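Section 4. Replacing the filter cartridge and flushing the system

This section applies to the Pollotix under-sink water filter, single-cartridge and twin-cartridge models. For first-time mounting of the filter head, see Section 3. For replacement part numbers, see Section 7.

Allow 20 minutes for the work, plus flushing time.

4.1 When to replace

Replace the cartridge when any of the following applies:

The indicator on the filter head shows a steady red light.
The flow at the faucet has dropped noticeably and the inlet strainer is clean.
The system has stood unused for longer than the idle period printed on the cartridge label.

Write the month of installation on the label in permanent marker (for example, November). The indicator counts water volume only and does not track elapsed time.

4.2 Tools and parts

Replacement cartridge, Pollotix or Mitico pattern
O-ring kit, two rings per cartridge
Phillips screwdriver, No. 2
Housing wrench (supplied)
Food-grade silicone grease
Shallow pan and a dry towel

CAUTION: Do not use petroleum jelly on the O-rings. It swells the rubber and the housing will leak within a few weeks.

4.3 Shutting off and releasing pressure

1. Close the cold water supply valve under the sink by turning it clockwise until it stops.
2. Open the faucet on the cold side and leave it open until the flow ends.
3. Press the red release button on top of the filter head. A short hiss is normal.
4. Place the pan under the housing.

CAUTION: If water continues to run after step 2, the supply valve is not closing fully. Stop and shut off the main supply before going further.

4.4 Removing the old cartridge

1. Remove the two Phillips screws that hold the splash cover and lift the cover away.
2. Fit the wrench over the lower ribs of the housing and turn to the left, seen from below.
3. Lower the housing straight down. It is full of water and heavier than it looks.
4. Pull out the cartridge and empty the housing into the pan.
5. Remove both O-rings with your fingers. Do not pry them out with a blade.
6. Wash the housing with mild dish soap and a soft cloth, then rinse it twice.

4.5 Fitting the new cartridge

1. Lightly grease the new O-rings and press them into their grooves. Check that neither ring is twisted.
2. Unwrap the cartridge and slide it into the housing with the arrow pointing up.
3. Raise the housing and thread it on by hand until it stops.
4. Tighten with the wrench by one-quarter turn – no more.
5. Refit the splash cover.

NOTE: On twin-cartridge models, the sediment cartridge goes on the inlet side. If the two are swapped, the carbon cartridge will clog early.

4.6 Flushing

1. Close the faucet, then open the supply valve slowly, half a turn at a time.
2. Check the housing joint for drips.
3. Open the cold side fully and run the water for 9 minutes.

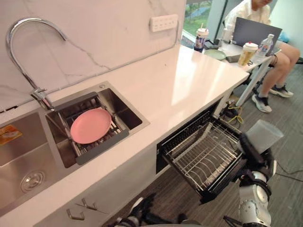
4. Close the faucet, wait five minutes, and run it again until the water is clear. Gray or cloudy water at this stage is carbon dust and fine air bubbles.
5. Hold the reset button on the filter head until the light blinks green.
6. Wipe the joint dry with the towel and inspect it again after one hour.

Do not drink or cook with the flushing water. It may be used on house plants.

4.7 Capacity

The standard cartridge is rated for up to 1,534 gallons. Hard water or heavy sediment shortens this figure. Where the supply comes from a private well, fit the Flastanmont prefilter ahead of the main housing and rinse its screen every 200 gallons.

4.8 Leaks after replacement

Drip at the housing joint: release the pressure, remove the housing, and reseat the upper O-ring.
Drip at the release button: press and let go several times to clear grit from the seat.
Drip at a tube fitting: push the tube in firmly, then pull back lightly to lock the collar.

If a leak remains, close the supply valve and contact the service desk.

Section text revised by Bergþóra Briem, technical documentation.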